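Zendach to Add Bathroom Ranges at Tondness Showroom

TONDNESS, March 23, 2018 - Zendach, the regional supplier of kitchen and bathroom fittings, announced today that it will expand its Tondness showroom to include a permanent bathroom department. Construction is scheduled to begin this spring, and the new floor is expected to open to the public in December.

The expansion adds 476 square meters of display and storage space to the existing building on the east side of town. The company expects to create 20 full-time positions in sales, delivery and customer service, bringing its total workforce to 148.

Zendach has supplied kitchens to homeowners and building contractors in the area for many years. Requests for bathroom products have grown steadily, and customers have until now been referred to outside dealers.

"Our customers have asked for a single place where they can plan both rooms," the company said in a statement. "The Tondness expansion allows us to meet that request and to keep delivery and service under one roof."

Partners

The department will carry bathtubs, basins and shower enclosures from Gisari, together with faucets and drains from Schwerdtfeger. Both manufacturers have signed multiyear supply agreements with Zendach. In total, 110 products will be available for immediate purchase, with further models offered to order.

Planning Service

Customers will be able to book a free planning appointment with a member of the showroom staff. Room measurements should be brought to the first meeting. Delivery and installation will be quoted separately, and existing service contracts for kitchen customers remain unchanged.

White bathtubs with black faucets will be among the combinations offered.
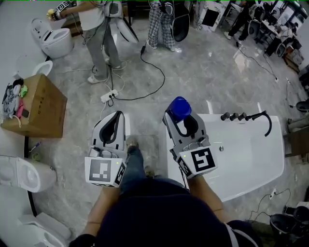 Opening Hours During Construction

The kitchen department will remain open throughout the work. Visitors are asked to use the north entrance and the parking area behind the building. Orders already placed will be delivered on the agreed dates.

Media Contact

Zendach Press Office, Tondness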